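The Two-Bin Method, After a Fair Trial

August 17, 2025
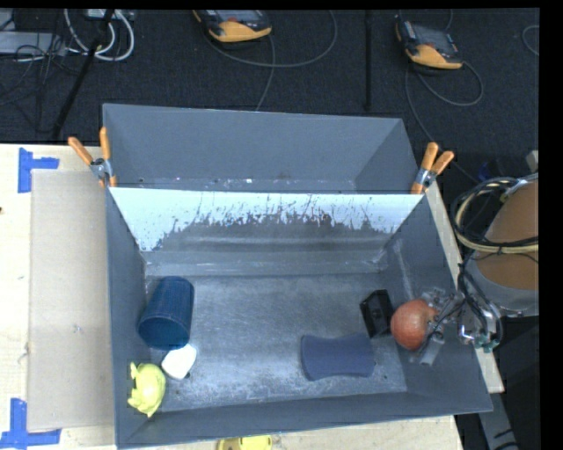
I should say up front that I don't trust decluttering systems. I've tried a few, and what they mostly did was move my stuff from a shelf into a box and then give the box a nice name. So when my neighbor Dzifa Issahaku told me she'd cleared out her whole back room with the two-bin method, I nodded and changed the subject.

She brought it up again in January, and I gave in. It's simple enough. You get two bins and put them right up against each other. The front one takes everything from a drawer or a shelf that doesn't have an obvious home. The back one starts out with nothing in it, and an item only goes in there once you can say where it's going to live. Whatever is left in the front bin at the end of the session goes out the door. You're supposed to do it standing up, and you're not supposed to go over 50 minutes.

The version Dzifa follows comes from a booklet put out by an outfit called Fastdale, which also wants to sell you the bins. I didn't buy the bins. I used two gray ones I already had, and the front one is so scraped up inside that I can't imagine anything I drop in there making it worse. I do think old bins are better for this. With new ones you start being careful, and then you're arranging things, and once you're arranging things you're keeping them.

The one piece of advice I'd pass along without any grumbling is to clamp the bins together. The booklet says to "keep them close," which is useless. When you reach across to the back one, you lean on the rim, and if they're only sitting side by side they creep apart and a gap opens up. Small things love a gap. A pair of ordinary spring clamps with orange handles, one at each end where the rims meet, took care of it. That was my own idea, and I notice the booklet has 182 pages and no clamps in it.

Now for the part I don't believe. The claim is that when you see your odds and ends lying on the bottom of a big plain bin, away from where they usually sit, you'll "see them honestly." I did not find that. I found that a dark blue cup on its side in a bin looks sad, and I felt sorry for it. I have plenty of cups. I'd walked past that one for years without a thought, and the method made me fond of it. The same goes for the yellow-green toy. On the shelf it was clutter. Down in the corner of the bin it had a kind of personality, and I spent a silly amount of time deciding what to do about it.

Where the method does work is on dull things. A navy sponge sort of thing, a little black box — I can't get sentimental over those, and it's a relief to have a rule that tells me to get on with it. If your house is mostly full of dull things, you may do very well. I suspect Dzifa's was, though I won't say so to her.

I also don't care for the rule about small batches. You're told to put only a few items in at a time, which sounds gentle and sensible until you have a hall closet like mine. At a handful per round I'd still be at it when I retire. I tried filling the front bin to the top once to speed things along, and that was worse, because then I was just digging through a bin the way I used to dig through the closet. So fine, the small batches have a point. I still resent them.

The other thing I'd question is the big promise on the back cover, that the average home holds nearly 2000 items nobody would miss. Who went and checked? I'd miss some of mine. I gave away a can opener under this system and had to buy another one inside of a week.

I've done the kitchen drawers, the hall shelf and half of the closet. The drawers close now, I'll admit that much. The shelf filled back up, mostly with mail. I'm going to finish the closet before I decide whether any of this was the method or just me finally spending time on it, and I have a pretty good guess.

The cup is back in the cabinet, by the way. Dzifa says that means I cheated. I told her the booklet allows it as long as I can name where it lives, and it lives in the cabinet, second shelf, behind the ones we use.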